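FOR IMMEDIATE RELEASE

6/25/21

Gronow toothbrush drive moves to sort-by-color packing, first bins out to Etetberg

PLOLLBRIDGE - The Gronow Dental Kit Drive has changed the way it packs. Toothbrushes now get sorted by color before anything goes in a kit, one color to a bin, one bin to a room or a family group at the receiving end. Sorting started this week at the Plollbridge packing room. First delivery goes to the Etetberg shelter, then on to the two school sites.

Total for this round: 2,323 toothbrushes. Most ever for us. Last round, in January, everything went out mixed in big cartons and the people at the other end had to pick through it. Complaints, fair ones. Two kids in the same room with the same green brush, that kind of thing.

Brushes arrive in their wrappers, a great heap of clear plastic, and they get sorted off the table from there. Slippery stuff. It slides.
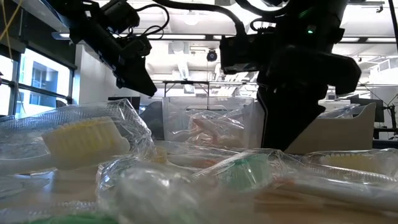 Do the brushes stay wrapped when they go out to families?
Every brush that goes into a take-home kit stays sealed. Only the ones for the classroom brushing lessons are handed out unwrapped, and those travel in their own lidded box.

"Color was the thing people asked for, over and over," said Waltraud Grube, who runs the drive. "A family of four wants four different colors. Sounds small. It saves a lot of arguing at the sink."

The bins are plain plastic, open at the top. Nothing fancy. We tried zip bags first but they fell over and you couldn't see what was short. With a bin you look once and you know. Green with green, blue with blue, pink with pink. A brush nobody has placed yet stays on the table until it has a home.

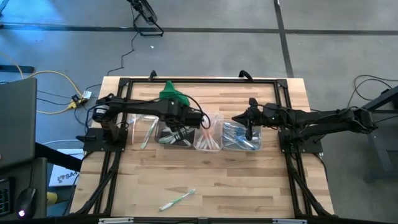
How many brushes go in one bin?
Up to 30 for the shelter. The school sites get smaller bins with 11 in each, which matches their table groups.

Kit contents for this round are one toothbrush, one tube of paste, a two-minute sand timer and a folded card with brushing steps in large print. Floss is seperate, on request. Adult kits get the same minus the timer. Travex is carrying the cartons between Plollbridge and Etetberg at no charge and we thank them for it, again.

Total kits planned for Etetberg: 214. The rest of the brushes are for the schools plus a reserve shelf here, for replacements. People lose them. Dogs get them.

Orange has been the hard one. The handles are white, same as on the others, so from the back end a brush tells you nothing and you have to look for the bit of color. New sorting rule as of this week: go by the colored part, never the handle. Packers have it on a card by the door.

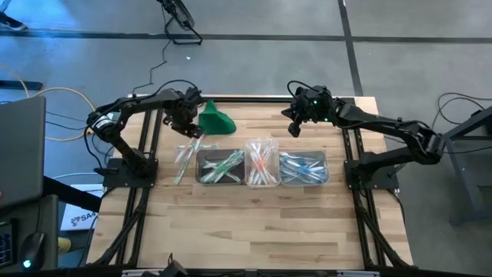
What happens to a brush that ends up in the wrong bin?
It gets pulled at the check before the lids go on. The check is done by a second person who didn't sort that bin, and any stray goes back to the table.

Order of work, for groups signing up to help: heap first, then color, then check, then lid, then label. Label last please. We had bins labeled early in January and then the contents changed, and that was an afternoon gone.

"I'd like people to slow down a little at the sorting," Grube said. "The packing is quick. It's the sorting that decides whether the bin is any use when it gets there."

Some brushes always end up beside the bins while a table is being worked. Fine, leave them until the bin next to them is done. Loose ones get sorted at the end of the table, not in the middle of it.

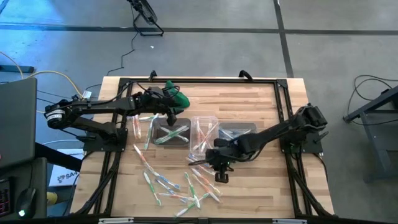

The same goes for anything with a torn wrapper. Set it aside, don't try to tape it. Torn ones are taken out of the kit stock and used for cleaning jobs around the building, grout mostly.

Donations are still open. Soft bristle only, adult or child size, in the original sealed wrapper. No electric heads, we can't match them to handles. Toothpaste needs a date on the tube that is at least a year off. Empty bins also welcome, clear ones if you have them, gray is ok too. Lids help but we can manage with out.

Drop-off is at the side door of the Plollbridge packing room, mornings only. Larger lots, call ahead so there is table space. Groups wanting a sorting shift should say how many are coming and whether anyone needs a chair.

Next round will be announced once the Etetberg count is back.

Contact: Waltraud Grube, Gronow Dental Kit Drive, Plollbridge

###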